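Does Scalp Cooling Work as Well as the Leaflets Say?
Term project, Health and Society, Nunwood College
Ginette Ferrand and Edin Babić

4. What we asked

We started this project because the leaflet in the Boria clinic waiting room says that cold caps "save your hair" during chemotherapy. That is a big promise for one line of print. We wanted to know what people who had worn the cap thought of it, and whether "save" meant the same thing to them as it did to the person who wrote the leaflet.

We sent out 123 forms in May and got 57 back. Five were blank after page one, so we worked with 52. That is a small group, and people who are very pleased or very angry are more likely to fill in a form. We don't think our results prove anything about the treatment. They do say something about how it is sold.

5. Results

Of the 52, 15 said they kept enough hair to go out without a hat or wig. The leaflet would call all of those a success. It might also count some of the others, as it never says how much hair has to stay. We looked for a definition and could not find one, and our letter asking for it was not answered.

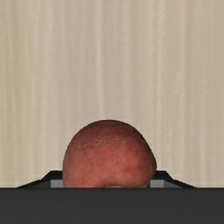 Thu Vương wrote on the back of her form that she lost all of it by the third round and would still wear the cap again, "so please don't write that it was a waste." Eleni Stan disagreed. She said the headaches were worse than being bald, and that she only kept going after being told the first ten minutes were the hard part – they weren't, for her.

We had planned to sort the answers into "worked" and "did not work." These two comments made us drop that. We put in a second question about regret, but only on the follow-up form, and too few people sent it in for us to use.

6. Problems with our method

Our adviser, Aslak Hellström, pointed out that we never asked which drugs people were given. This is a serious gap. Hair loss depends a lot on the drug, and without that answer we can't compare one person with another. We also let people judge their own hair loss, and one person's "thin" may be another's "half gone." A set of drawings to choose from would have been better – we ran out of time to make one.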